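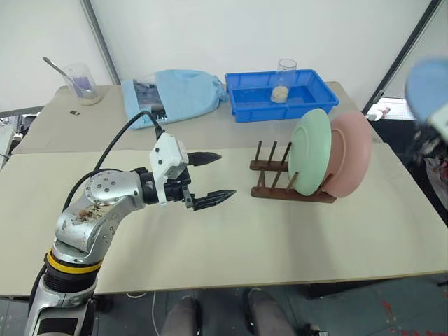 Hiyori Shimada asked that item 1 be reopened before anything else was taken. Her objection was that the draft report called the Saturday stop a "gripper fault," when the log shows the gripper did what it was told and the controller lost the force reading first.

Plenville > Operations > Robot Cell Reviews > Minutes

November, minutes by Inese Ots

1. Saturday stop, dish rack task
Wording changed to "loss of force signal during approach, fingers open." The arm continued toward the rack for 900 ms after the last valid reading before the protective stop engaged. The limit in the Verner procedure is 175 ms. No injury. No plates broken. The log was copied to the shared drive before restart.

2. Cause
Not settled. Two candidates:
(a) Intermittent contact at the wrist connector. Shimada moved the cable by hand with drives off and got the dropout on 14 tries, all with the wrist rotated toward the rack. She has not been able to get it with the wrist straight.
(b) The watchdog setting in the Zesard controller. It was found at the default value after the last update. Ots could not say whether the update reset it or whether it was never changed from default.
Agreed that (a) explains the lost signal and (b) explains the late stop. Both stay open until tested separately.

3. Earlier records
Ots searched the cycle history. Of 2,017 logged cycles, the same error code appears in three, all cleared by the operator and none reported. The code is listed as a warning, so the cell does not hold. To be changed to a hold with manual reset.

4. Restart conditions
Wrist cable replaced and strain relief refitted. Watchdog value entered, read back and signed for. Stop test with the power limit reduced, nobody within reach of the arm. Until then the cell may run at reduced speed with plates only, no glassware on the table.
Shimada wanted the glassware restriction kept for a week after restart. Agreed.

5. Supplier
Mockus has been sent the log and the controller settings. No reply at the time of the meeting. Ots to call if nothing is received before the stop test.

Actions
Shimada: cable, strain relief, stop test.
Ots: error code change, revised report, call to Mockus.

Next review after the stop test, 9:30 a.m., same room.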